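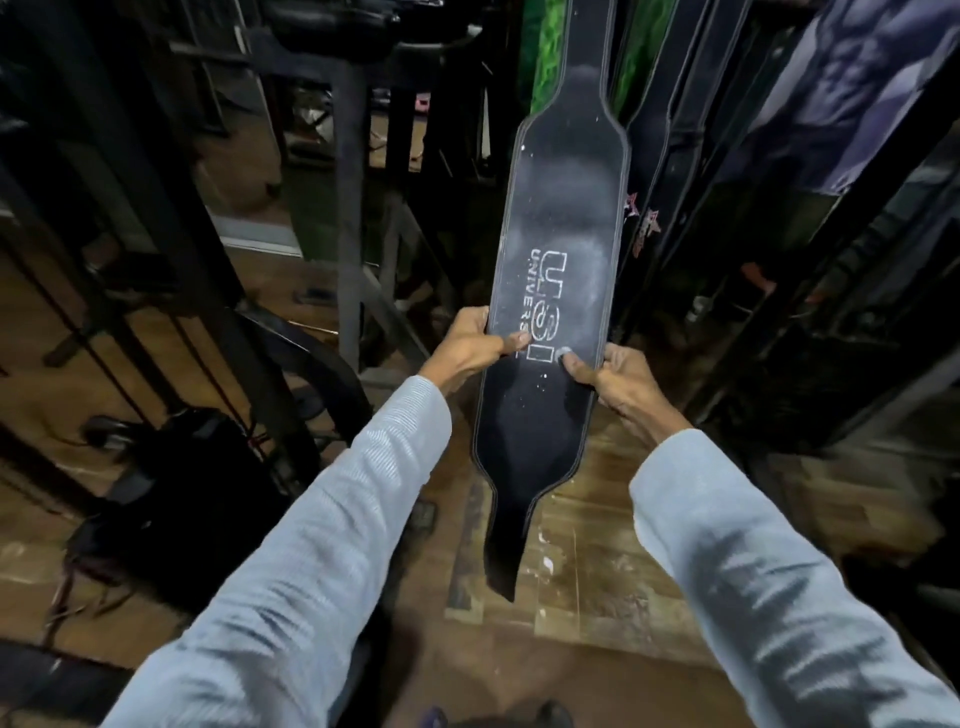 Figure 3. A black weightlifting belt held in both hands, with more belts hanging on the right.

4.2 Showing the task by hand

We started Sivbridge with remote control, and I'll admit I loved it for a while. You sit at the desk, you move the handles, the arms move! Then we got to belts. A lifting belt is long and it swings, and through the handles I couldn't feel any of that, so my demonstrations were slow and full of little stops. Danang Wijaya watched me try one evening in August and told me to just go and do it with my own hands (he was right, and he still brings it up).

So for the belt task we switched to hand demonstrations seen from head height. We kept 2715 of them for training, against 71 from the remote setup, and the policy we call Ren learned from both. 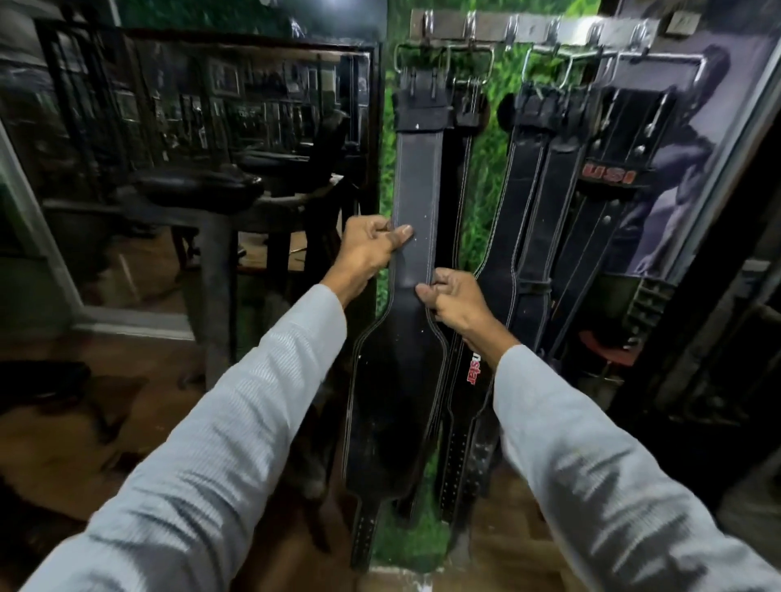
6 min read

What I like about the rack is how crowded it gets. With five belts side by side, you can't just grab one in the middle and pull. In the second view the hands are on the leftmost belt, one a little lower than the other, holding it flat against its neighbors. The buckle is up at the rail, well above both hands, and that gap gave us trouble in the labels: is the contact point the grip or the hook? We label both. Oltside, our older labeling tool, only allowed one, so we had to go back and redo the early clips.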